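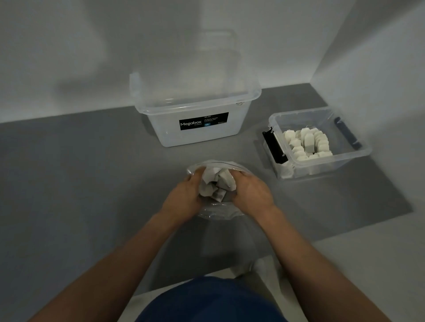
Newsletter > Workshop Notes > Which gripper gets the tea bags?

Three grippers, one arm, and a whole lot of tea. That's been my winter, more or less, and since a few of you wrote in after the January issue asking when we'd get around to soft stuff, I figured I'd tell you where we are.

Quick recap if you're new. We picked sorting tea bags into plastic storage boxes as our test job. Ingeborg Prantl suggested it and I laughed, and then I spent an afternoon trying to get the arm to do it and stopped laughing pretty fast. A tea bag has a square packet you can pinch, fine, but it also has a string and a tag, and the string goes wherever it likes. Put a bunch of them together in a clear plastic bag and you've got see-through, crinkly, floppy and tangled all in one go. The cameras hate it!

Before the arm gets a turn, a person does the job by hand with a head camera on, so we have something to compare against. I've watched hours of this footage by now and I still notice new things. The left hand hardly ever gets credit, for one. You look at the right hand because it seems to be doing the work, and meanwhile the left is pressing down and keeping the whole bag from sliding off across the mat. We have one arm. You can see where I'm going with this.

So, the grippers. First up was the plain two-finger one with rubber pads that came with the arm, which Vikas Kaushik set up back when we were still doing wooden blocks. It's great at single packets. Give it one tea bag lying flat and a decent look at it, and it'll pick it up all day long. Ask it to slot that packet upright into a row that's already half full and it shoves the neighbors over (every time, I have the videos). The fingers are just too fat for the gap.

Second was the Otlow, the one with the soft curling fingers. I wanted to love this one. It's lovely on the outside of the plastic bag, it sort of hugs the bulge and lifts, and you don't get that horrible scrunching noise. But it has no fingertip to speak of, so single packets are hopeless, and the tags get stuck between the fingers. Catrin Price spent a good part of one day picking strings out of it with tweezers and has opinions, which I won't print.

Third, and my favorite so far, is a thin-finger set that Lalit Tyagi drew up and we printed ourselves. The tips are flat like a butter knife. We ran 500 picks on it and dropped 16, and most of those were when two packets had stuck together. It also gets down between the rows in the box without knocking everything flat. The catch is that the tips flex, so the force numbers coming back from the controller are a bit mushy, and we had to slow the arm way down near the box walls.

About those walls. Clear boxes are a pain for the depth camera, which either sees straight through them or sees a reflection and thinks there's a box floating over there somewhere. We tried moving the camera up high, then down on the wrist, and the wrist won. Lucrezia Sala also got us to tell the software where the rim is up front, by touching it with the gripper at 4 points before each run. It feels like cheating, but it takes over a minute off the fussing at the start, so I'm keeping it.

The part I can't do yet is opening the bag. Holding the neck of a plastic bag and working it loose really wants two hands, and we've tried clamps, a hook, and a suction cup that mostly just made a rude noise. For now one of us opens it and tips the packets out, and the arm starts from there.

Next on the list is a swap of the controller, to see if a faster loop helps with those bendy tips. Lalit is also printing a slightly stiffer set. If you've had any luck getting one arm to open a bag, please hit reply, I'd love to hear how you did it. And if you drink tea, come by the lab, because we have plenty.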